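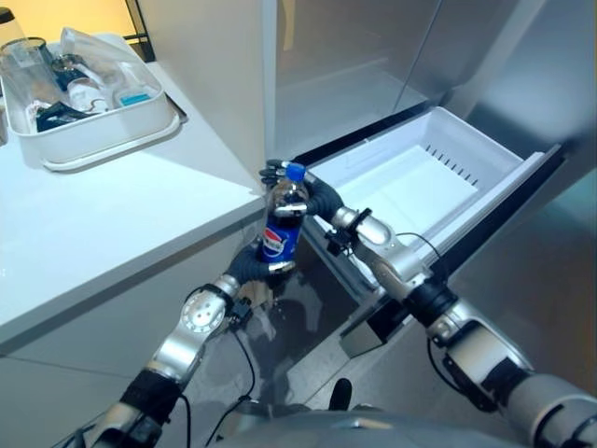 Two hands on the Pepsi, one at the neck and one under the base.

Restocking the break room fridge with the robot

I run the Clesgate break room, and since July the robot does the drinks. My part is setup, so here's how I do it!

1. Pull the drawer bin out all the way and empty it.
2. Keep the tray on the counter back from the edge – the arms swing wider than you'd think.
3. Start with one bottle and watch the grip before you walk off.

I used to lose 21 minutes a shift to this. Now Karla Maldonado and I spend them on orders, though I do miss the chatting a bit.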